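Support › Simulation › Tickets clos

Ticket 16 – Rangement d'un cube sur tapis, bras de table
Ouvert par : Xinyi Ye, Villmont
Date : 27 août 2024

Le bras saisit le cube, puis le relâche trop tôt dans 7 essais sur 28.

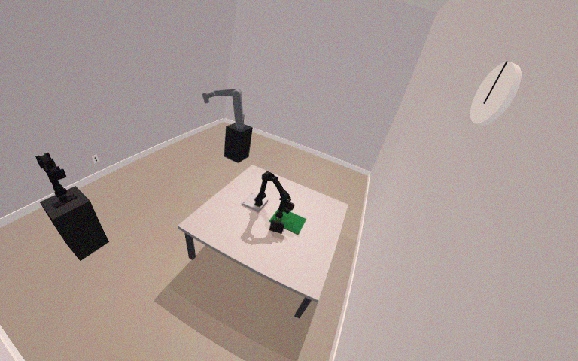

Le seuil de fermeture a été corrigé – les échecs persistent. La tâche ne peut être proposée aux ateliers en l'état.

Statut : reporté à octobre.

Tickets récents
Pliage de torchons, Costley
Tri de visserie, Liang

Commentaires
E. Lindqvist : Même constat chez nous.
R. Ventura : Merci de joindre le journal.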